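Garnari Community Fund: Frequently Asked Questions

Applications and matching gifts

What is the Garnari Community Fund?
We are a small grant-making charity. We pay for equipment, repairs and training for local groups that serve the public, such as food pantries, youth sports clubs, senior centers, first aid teams and neighborhood libraries. The money comes from individual donors, bequests and a yearly gift from Zorance, which also lets us use its office on the second floor of the Parsa Building.

Who can apply?
Any nonprofit group that works mainly in the county. You do not need to be a registered 501(c)(3), but if you are not, you will need a fiscal sponsor that is. The sponsor signs the grant agreement and receives the check. Individuals cannot apply, and neither can for-profit businesses.

We applied last year and were turned down. Can we try again?
Yes. Please send a new form and do not just resubmit the old one. If you want to know why the first request was declined, write to Lenni Kettunen in the grants office before you start.

How much can we ask for?
Equipment grants start at $600. The largest one we have made so far was $2,479, for a commercial refrigerator at a pantry. There is no fixed ceiling, but a request much larger than that should come with other funding already in place.

What is a matching grant?
With a matching grant, we pay one dollar for each dollar you raise yourselves. You have until the end of the grant period to raise your share. If you fall short, we match what you did raise and the rest goes back into the fund. Money from another foundation counts toward your share. Donated labor does not.

Can you pay for something we already bought?
No. The purchase has to come after the date on your agreement letter. A deposit paid earlier is fine as long as the balance is still owed – include the invoice.

Do you cover wages or rent?
No wages, no rent and no utilities. Training fees are fine, including travel to a course within the state.
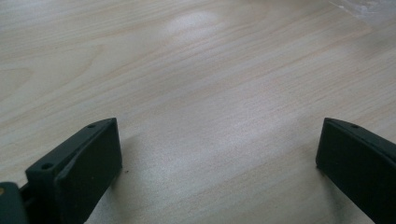
Tabletop, light wood finish

What do we need to send with the form?
A written quote for anything over $200, your most recent year-end accounts, and a letter from your board or governing body saying it approves the request. Groups in their first year can send a bank statement in place of accounts. Photos of the thing to be repaired are helpful but not required.

Can we apply on paper?
Yes. Paper forms are at the front desk, and we can mail you one. The online form runs on Jero, so you will need to set up a Jero login the first time. Save your work as you go. The system logs you out after a period of inactivity and anything not saved is lost.

When is the deadline?
Applications close at 5 p.m. on the last business day of September. The online form shuts off by itself at that time. Paper forms need to be in our hands by then, so a postmark is not enough.

Who decides?
Each request is read by 3 people, who score it separately and then meet to compare notes. Yu-na Kwak leads the reading this year. Readers step out if they have a connection to the group applying.

How long does it take to hear back?
Usually around six weeks. Everyone gets a letter, whether or not the request was approved. Please do not call to check on scores, as the staff do not have them until the readers are done.

What do we have to do after we get the money?
Keep your receipts and send us a one-page report when the project is finished. If the cost comes in lower than the quote, tell us before you spend the difference on something else. We often say yes – but ask first.

Do we have to put your name on it?
No. If you want to thank the fund in a newsletter or on a sign, Fiachra Ní Bhriain can send you the logo and the preferred wording.

Donating

Can I give to one particular project?
Yes, once that project has been approved. Write the name of the group on the memo line. If the project is already fully paid for, we will contact you before using the gift elsewhere.

Is my gift tax deductible?
The fund is a 501(c)(3), and we mail receipts in January. Your tax preparer can tell you how the rules apply to you.

Can I leave something to the fund in my will?
Yes. Jamshid Tehrani handles bequests and can give your attorney our legal name and tax ID number.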